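Udeck可调式工作桌使用评估

评估对象：Udeck可调式木质工作桌(单人规格)
评估单位：Carnitz公共工坊管理处
发布日期：2023年11月15日

一、评估背景

本处所辖工坊的旧式工作桌使用年限已满，桌面翘曲、桌脚松动等情况日渐增多。为配合一月份的更换计划，本处就市面上适合公共场所使用的工作桌进行了询价与试用。经初步筛选，Prilta与Udeck两家厂商的产品进入实地试用阶段。本文为Udeck产品的评估意见，Prilta产品的意见另文刊登。

试用桌由厂商按零售渠道同规格供货，运费由本处承担。厂商未参与本文的撰写，亦未在发布前审阅内容。

二、包装与组装

产品分两箱送达。桌板以厚纸板护角，四边无磕碰；桌脚与横撑另箱包装，五金件按步骤分袋并标有编号。说明书以线图为主，文字部分译文较为生硬，其中关于横撑方向的一处图示与实物相反，组装人员据此安装后须拆下重装。建议厂商在再版时更正。

组装须由两人完成。桌板自重较大，翻转时应避免以单侧桌脚着地，以免螺孔受力变形。随附的内六角扳手长度偏短，在紧固内侧螺栓时操作空间不足，本处改用自备工具后进展顺利。

三、桌面

桌面为木质，表面涂层偏哑光，在工坊顶灯直射下反光不明显，长时间阅读图纸时较为舒适。木纹清晰，拼接处用手触摸无明显高低差。

涂层的耐污性能属中等。水性颜料以湿布即可擦除；油性记号笔留下的痕迹须用酒精处理，处理后局部光泽略有变化。对于绘图、裁切、装配等作业，本处建议在桌面铺设白纸或垫板，既可保护涂层，也便于寻找掉落的小零件。

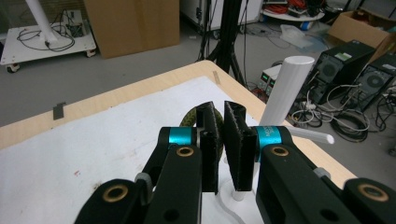

图一：木质桌面铺白纸后的使用情形。

硬度方面，以指甲按压不留痕迹，以美工刀轻划则会留下可见刻痕。作为木质桌面，此种表现在合理范围之内。需要进行金属加工或使用台虎钳的单位，应另行选购重型钳工台。

四、高度调节与稳定性

桌高以侧面手柄调节，最低一档为69厘米，最高一档为82.2厘米，说明书中分别标为690与822。手柄阻力均匀，成人单手可以操作；坐姿与站姿使用者轮流使用同一张桌子时，调节所需时间很短。

在最低档，桌体稳定，用力书写或锯切薄木片时未见晃动。升至最高档后，沿桌面长边方向推动可感到轻微摇摆，加装随附的斜撑后有所改善，但未完全消除。从事精细焊接或描图的使用者，宜将桌高控制在中段。

桌脚底部设有调平脚垫，可适应轻微不平的地面。脚垫为硬质塑料，在水磨石地面上拖动会发出较大声响，本处已另行加贴毛毡。

五、清洁与维护

日常清洁以微湿软布擦拭即可，不宜使用含研磨颗粒的清洁剂。试用期间，802室的一张试用桌曾因水杯倾倒而有积水停留过夜，次日桌面边缘出现浅色水印，经干燥后大部分消退。边缘封漆较中央薄弱，潮湿环境下的使用单位应予留意。

螺栓在使用初期有少量松动，首次复紧后情况稳定。建议将复紧工作列入例行检查。备用脚垫与手柄可单独订购，桌板则须整块更换。

六、使用者意见

工坊技术主管Fergal Mulligan认为，该产品最大的长处在于桌面平整、下方无抽屉阻挡，使用者可以自由安排坐姿。他同时指出，桌沿未作圆角处理，前臂长时间搁置时有压迫感，希望厂商提供倒角版本。

另有使用者反映桌面缺少线缆出口，电源线只能由桌边垂下。Kirui品牌的夹式理线槽可安装于本产品的后沿，但须另行购置。

七、评估结论

Udeck可调式工作桌用料扎实，桌面质量良好，适用于绘图、手工、轻型装配及一般教学。主要不足为最高档位的稳定性、边缘封漆以及说明书质量。本处同意将其列入更换候选名单，并已就桌沿倒角与图示错误两项致函厂商。

各分馆如需试坐，请向管理处登记，试用桌现置于802室。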